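Labeling wrist camera frames for a suturing policy (and training on them)

Posted 2022-10-04

A few people wrote in after my last post asking how we label the close-up views, and I kept answering with the same long email, so I'm turning the email into a page. It covers going from raw demonstrations to a policy that gets the needle's position from the wrist camera as well as from the overview camera. I'm assuming you already have a teleoperated setup that records, and that you've trained at least one imitation policy on something easier. If you haven't, do a peg transfer first. You'll have a much nicer week.

Our set is 69 demonstrations of a single throw. From those I pulled 2348 wrist frames for hand labeling. Everything else gets labels from the small network we train in step 4.

What you need

Demonstrations with wrist video and joint positions on one clock. Ours are logged at 50 Hz for the joints, and the video is slower, so every frame gets matched to the nearest joint sample before it.

A labeling tool that does points, polylines and a visibility flag per point. I use Skutia, which is our own in-house thing and ugly as sin, but any tool with those features will do.

One decent GPU. All of the training below ran on Ross (our workstation, named before my time) overnight, with room to spare.

Patience for thread. More on that below.

Step 1: Pick frames by what changes

My first try was to sample evenly in time, and it was a waste of two afternoons. The operator pauses a lot in suturing, so even sampling gives you heaps of nearly identical frames of a parked tool and hardly any of the quick bits where the needle gets handed over.

What I do now is add up how far the tool has moved since the last frame I kept, translation plus a weighted rotation term, and keep a new frame when the total passes a threshold. Then I force in extra frames around every jaw open and jaw close event, 12 on each side. Those are the moments the policy gets wrong, so I want lots of them.

One warning. If your jaw signal is noisy you'll get fake events. Put a small dead band on it before you look for edges, or you'll end up like me, labeling one boring moment over and over while wondering why it feels familiar.

Step 2: Write your label rules down before opening a single frame

I mean on paper, or in a text file, wherever. Radu Roman and I each labeled the same batch in January without agreeing on anything first, and our needle tips matched nicely while everything else was a mess. He'd been marking the far end of the needle where he believed it was, and I'd been marking the last spot where I could see metal. Both are fine! You can't mix them, though.

The rules we settled on:

Needle: a polyline from the sharp point along the arc to the last visible spot. The point is its own keypoint. The other end is a keypoint only if you can see it, otherwise it gets the "hidden" flag and no coordinates.

Tool: the base of the jaws and each jaw tip. If a tip is in shadow or behind something, flag it hidden. Don't guess from the joint angles, the network will get those separately.

Thread: one polyline per visible piece. Never connect two pieces through a gap, even when you know perfectly well they're the same thread.

Blur: if a part is so out of focus that you can't place a point inside a circle the width of the needle, skip it.

The needle in the next frame is a good test of the first rule. The sharp point is up near the top edge and easy, then the arc comes down and runs off toward the middle, and the end goes into shadow by the instrument tip. So that's one good keypoint, one polyline and one hidden flag. The thread needs three polylines: the run across the top left corner, the short strand hanging under the tip, and the little loop by the angled lever. And the dark finger at the bottom gets nothing at all under the blur rule.
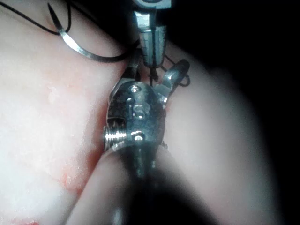 Step 3: Mask the glare, but gently

Polished metal plus a bright light right next to the lens gives you white patches where there's no information. If you leave them in, the network gets weirdly attached to them. Ours learned that "bright blob" meant "jaw base," and it was right often enough that I didn't catch it until we changed the light.

I threshold on brightness to get a glare mask, grow it by a few pixels, and hand that to the network as a fourth input channel. I don't paint over the pixels. I tried inpainting for a while and it made lovely pictures and worse keypoints.

Thin highlights need care. A needle is mostly seen by its highlight, so if your threshold is too eager you'll mask out the one thing you came for. I drop any glare region that's long and skinny, measured by the ratio of its two main axes, and keep only the fat ones. Check this by eye on a handful of frames with the needle in view before you run it on everything. If the mask touches the needle, loosen it and go again.

Step 4: Train the keypoint network

Nothing fancy here. We use a small convolutional encoder and decoder that puts out one heatmap per keypoint, one segmentation map for needle and one for thread, plus a visibility score per keypoint. The visibility score matters more than I expected. Without it, the network has to put the needle end somewhere even when it's hidden, and it will, with total confidence, on the nearest screw.

The losses are plain too: squared error on the heatmaps (only for visible points), cross-entropy on the maps and the visibility scores. Weight the thread map up. Thread covers so few pixels that the network can do very well by saying there isn't any.

For augmentation I use brightness and color shifts, small rotations, a bit of blur, and random dark patches near the border. I don't flip left to right. Our tool isn't symmetric in the view and flipping it teaches the network about a tool that doesn't exist.

Split by demonstration, please, and never by frame. Frames from one demonstration look so much alike that a frame split will give you a gorgeous validation curve that means nothing. I know this is in every tutorial. I did it wrong anyway, on a Pliverov-to-home train ride with bad coffee, and sent the plot to the whole group.

Step 5: Look at the failures on color

Once it trains, run it over everything and sort by how unsure it is. Then go look at the worst ones. With us they fell into two piles. One was the expected stuff, hidden ends and blurry thread. The other was marks on the surface. Anything dark and line-shaped got called thread.

The frame below is the kind I keep going back to. The real thread is over on the left, coming in from the side, running up toward the metal links and then looping back down and out to the left again. On the right there's a reddish stained area with two dark bluish marks in it, a longer streak and a shorter dash, and an early version of a thread map loves that sort of thing. There's a dark speck near the top too, to the right of the short jaw, just to keep you humble. And look how much of the tool's body is washed out by glare. The jaws themselves are open, and the short jaw's squared tip is an easy label.

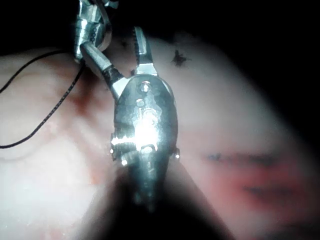
Open jaws, thread at left, bluish marks at right.

What fixed most of it was adding a "surface mark" class. Same polylines, same tool, separate map. I had hoped more data would sort it out by itself and it didn't, but giving the network a place to put those marks did. It took me a morning to go back through the set and add them. If I were starting over I'd have that class in from the first day.

Otakar Rusnák suggested using motion between frames, on the grounds that thread moves and stains mostly don't. It helps a little when the thread is being pulled. When everything is still, or when the camera itself is moving, it's not much use, and the second case is most of the time with a wrist camera. I left it in as an option.

Step 6: Feed it to the policy

We run our policy in Zuron, which is the group's training code, but the recipe isn't tied to it. The policy gets the wrist image features, the overview image features, the joint positions, and a short vector with each keypoint and its visibility score. Hidden points get zeros for the coordinates. Outputs are relative motions in the tool frame, predicted in short chunks.

Two settings to fuss over:

Drop the keypoint vector at random during training. If you always give it, the policy leans on it completely and falls apart the first time the needle is hidden. If you drop it too often, you've done all that labeling for nothing. Start low and creep up.

Freeze the keypoint network. I tried training the two together and the keypoints slowly wandered off to wherever the policy liked them. It may be good for the policy, I can't say, but you can't debug it anymore.

Then compare against the same policy with no keypoints, same seeds, same start poses. For us the gain was nearly all in the handover. The first grasp was already fine from the overview camera and stayed that way. Pulling the thread through got no better, which was a bit sad given how long I spent drawing thread — I still think there's something there and I want to try giving the policy the thread map directly instead of leaving it out of the vector.

Things I'd check if yours doesn't work

Keypoints jump between frames: look at your visibility flags. Usually two labelers disagreed about "hidden."

Policy hesitates right before closing: the time matching is off. Plot the jaw signal under the video and step through one close event.

Thread map is blank: weight it up again, more than feels reasonable.

Everything's great on validation and terrible on the robot: go reread the part about splits. Then check whether somebody moved the light.

I'll add the label file format when I've cleaned it up. Right now it has three different spellings of "needle" in it, two of them mine.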